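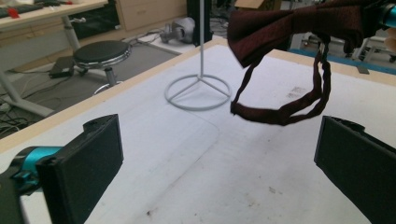
How to Request a Name Change on Your Immigration File After Marriage

If your last name changed while an application is pending, update the file before the interview notice goes out. Pruitt Legal Aid in Nornville handles these requests at the front desk until 9 in the morning on walk-in days, and by mail the rest of the time.

1. Get a certified copy of the marriage certificate from the county clerk. A photocopy or a souvenir certificate from the ceremony will not be accepted.

2. Write a short letter with your old name, your new name, your date of birth and your file number. Sign it with both names.

3. If the certificate is in another language, attach a full English translation. The translator must sign a statement that he or she is competent in both languages. 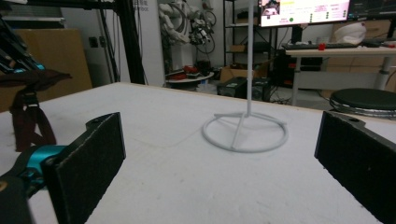
Do I have to take my spouse's name for the application to be approved?

Your name is your choice, and keeping it does not count against you. Couples with different last names should use the same spelling of each name on every form.

4. Make two copies of the whole packet. Mail one with tracking and keep the other with the receipt.

5. Wait 30 days. If you have heard nothing by then, call with your tracking number and your file number in front of you.

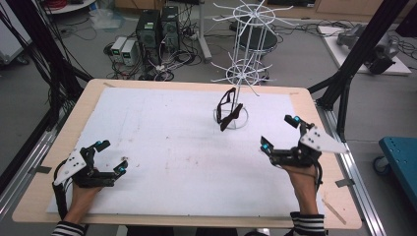 When you call, ask the agent to read the name back letter by letter. Accents and hyphens are often dropped, so check those too. Write down the time of the call and the agent's ID.

Bring the certified copy to the interview even if the change already shows on your notice.

Page maintained by Leilani Iwasaki and Hawi Lemma. Last checked in June.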